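Search the notebook

Plostdale bench notes, Thursday
by Sorcha Rennie

Right, so the arm planner. Yesterday's build kept throwing "no valid path" for goals down by the floor, and I'd been blaming the joint limits (sorry, joint limits, you were fine all along). Spent the morning stepping through the Rirent logs instead and found the self-collision check still loading the old leg meshes, the fat ones with 9 cm of padding on everything below the waist. No wonder it wouldn't go near its own knees!

Swapped in the slimmer meshes, padding down to 2 cm, and reran the low goals in simulation. All of them solve now, though the sampler still burns through its full 3000 iterations on the awkward ones next to the desk leg. I've got the desk in as one solid box at the moment, which is daft when most of it is fresh air, so that wants splitting into a top and a leg.

Cables aren't modelled at all. I keep putting that off and I know I shouldn't – a fat soft cylinder down the back would do for a start.

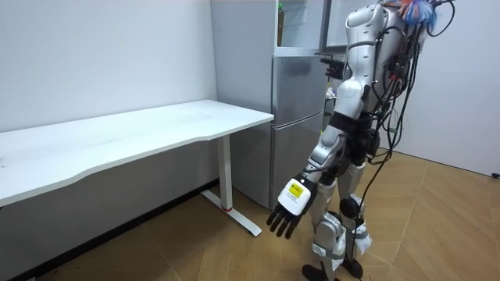
Nawal Helmy reckons the fridge should go in as a keep-out zone before the desk gets any prettier, and that the planner ought to give up after 7 seconds and tell us why. Fair enough, both on the list. Branch is called prorura-low-reach, please don't merge it yet, the logging is a mess.

Contact the Plostdale bench | © Zerouali | Back to top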